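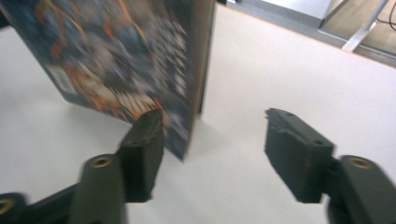
Closing in on the book, as one of the hand-held grippers sees it.

Hello again from the table end of the Flunside project! Last time I promised I'd write about what I do all day, so this one is for those of you who keep asking whether I'm a programmer. I'm not. I move things about on a white tabletop with a gripper in each hand, over and over, and the recordings go off to be used for teaching a robot to do the same job.

The job this month is books and magazines, and putting them into a rack. It sounds like nothing, doesn't it? I thought so too in January, when we were still on plastic cups, and I was rather looking forward to a rest. But a cup is a cup from every side. A floppy magazine lying flat has hardly any edge to get hold of, and my first go at one ended with it sliding gracefully onto the carpet (we kept that recording, by the way, and filed it under Ikari, our name for the bin of bad takes).

What works best for me is using both hands. One gripper steadies the far side while the other works its way under the cover, then I tip the whole thing up onto its spine and let it stand for a moment before I move it. The standing moment matters more than I expected. If I rush it the pages fan out and they won't go in the slot, and then I'm poking at them like someone trying to post a pillow. Slow hands, open the fingers wide, go in straight, squeeze gently. I mutter this to myself all morning. 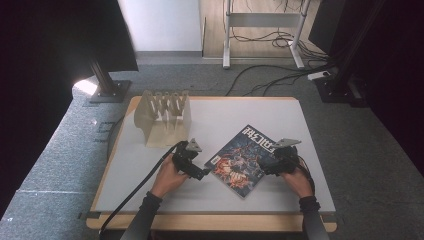
A gripper in each hand, with the magazine on the table and the rack to the left.

We're aiming for 2,500 good takes of this one task and I'm at around 700, so there's a way to go. I do them in batches of 70 and then have a proper break, after a very sore thumb taught me that the trigger deserves respect. Between takes I turn the magazine to a new angle, upside down, sideways, nearly off the edge, so the robot doesn't learn that reading matter always arrives neatly facing it. I've grown fond of the awkward ones!

The Vostura people, who do the training side, came back with notes on the first lot. They'd like fewer pauses when I change my mind halfway (guilty) and more takes where the left hand leads. I'm hopelessly right-handed, so that's my homework until the next newsletter.

If you fancy a turn, we have 8 spare places on the Teixeira practice afternoon, beginners very welcome. Wear long sleeves if you feel the cold, and bring a thin paperback or two that you don't mind seeing squashed. I'll have the kettle on.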